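Reducing Lost and Idle Hand Tools in a Shared School Workshop

Final report, Design and Technology Management module
Submitted by Nassoro Swai

1. Background

The workshop at Maddocks is used by three departments and by the evening furniture course. Each department has bought its own hand tools for years, and no single list of them was ever kept. Staff had reported that pupils waited for tools which the school already owned, while duplicates lay in cupboards belonging to other classes. The aim of this project was to find out how much teaching time was lost in this way and to propose a simple lending system which the school could run without extra staff.

The work was carried out over one term. It did not cover powered machines fixed to the floor or benches, which are under a separate inspection scheme.

2. Method

Three sources of information were used. The first was a short form handed to pupils at the end of each Wednesday session, asking whether they had waited for a tool and for how long. The second was a set of interviews with 6 members of teaching staff. The third was a search of the purchase records, which were held partly on paper and partly as Merkateo order confirmations in the office mailbox.

The form was changed after the first fortnight. The original version asked pupils to name the tool they had waited for, and many used different names for the same item. The revised version listed the common tools in groups and left one line for anything else. Answers from the first fortnight were kept for the waiting times only.

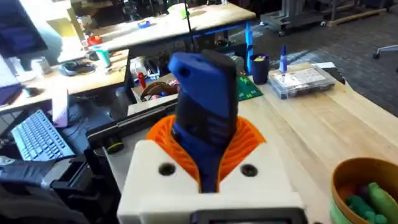

Naming proved to be the most difficult part of the whole exercise. The same cutter was entered in the purchase records under two headings, and pupils used a third word for it. Staff in the art department described tools by task, and staff in the furniture course described them by maker. Colour was often the first thing a pupil mentioned when asked about a missing item, yet a blue and black handheld tool, such as the one illustrated, could be matched to several entries in the records if colour was the only detail given. It was therefore decided that each tool should carry a short code, made up of a group letter and a number, and that the code should be used on all forms in place of a name.

3. Findings

A total of 23 pupils returned the form in the busiest week. Of these, 15 had waited for a tool at least once during the session, and 8 had waited more than once. The longest waits were for marking and measuring tools at the start of the lesson. Waits for cutting tools were shorter but were spread across the whole session.

The interviews showed that staff were willing to lend but did not wish to lose sight of their own stock. Two teachers kept their better tools locked away after earlier losses. One had tried a signing-out book, which was abandoned when the pen went missing and the pages were used for sketches.

4. The trial system

A shared cupboard was set up beside the door, using shelving from Bater that the school had in store. Each department kept ownership of its tools, shown by a coloured band beside the code. Pupils left a numbered tag on the hook when they took a tool and removed it on return. The teacher checked the hooks before the class was dismissed.

The layout was based on a lending room at Kurkholm, which the author visited before the trial. That room is larger and has a member of staff at the counter, so the counter records were left out and only the tags and hooks were adopted.

5. Limits of the study

The trial was short, and behaviour may change once the system is no longer new. Waiting times were given by the pupils themselves and were not checked with a clock. The evening course joined late, and its results are not included in the figures above.

6. Recommendations

The school should keep the shared cupboard for a further term and bring the evening course into it from the first week. All new tools should be coded before they are issued. Purchase records should be moved to one list, held in the office, with the code entered beside each order. A second set of marking tools should be placed in the cupboard before any further cutting tools are bought.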